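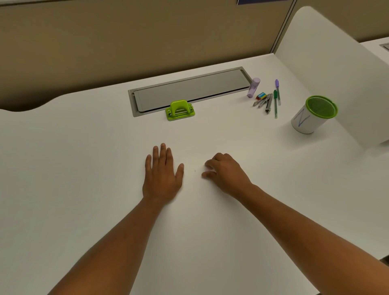

Desk by the cable tray, green hole punch, April.

Carried on with the Maserside paper samples. Gualtiero brought the second batch over from Purnden in the morning, so we now have both makes of sheet to compare. Kept them in the drawer with the silica gel until after lunch.

Aim is still the same: find out why the site record cards tear at the punched holes after one winter in the binders. The Presthorpe office says the cards are too thin. I think it has more to do with grain direction, but we had nothing written down either way before this month.

Method as last time. Strips cut along the grain and across it, one hole in each, punched 5 mm further in than the old cards were. Strip hung from the peg by the hole, weight added to the bottom clip in small steps, wait a minute, add more. Note the load when the hole goes.

Results so far, dry strips:
Purnden stock, along the grain: best one held 2000 g, then went straight down from the hole to the edge.
Purnden stock, across the grain: best one held over 1400 g. Tear wandered off sideways.
Old card, along the grain: 487 g on the worst strip. Checked the scale and weighed the clip again, same answer. It had a soft crease near the hole which I should have seen before hanging it. Leave it in the table but mark it.

Damp strips not started. The box with the wet sponge needs a night to settle and the lid doesn't close properly on one side — tape for now. Gualtiero wants to try the reinforcing rings as well. Fine by me, but as a separate set, otherwise we'll be changing two things at once.

Punch itself: edges of the holes look clean under the hand lens in single sheets. With four sheets together the bottom one comes out with a slight burr. All strips to be punched singly from here on. The first batch was done in fours, so those figures are only good as a rough guide and I have put a pencil line through them in the table.

Rang Kwiatkowski about the heavier card. They can send a part pack but not before the end of the month. Asked them to write the grain direction on the wrapper.

To do: new blade for the trimmer, cut strips for the damp set, find the other bulldog clip. Copy the dry table to Presthorpe once Gualtiero has read it through.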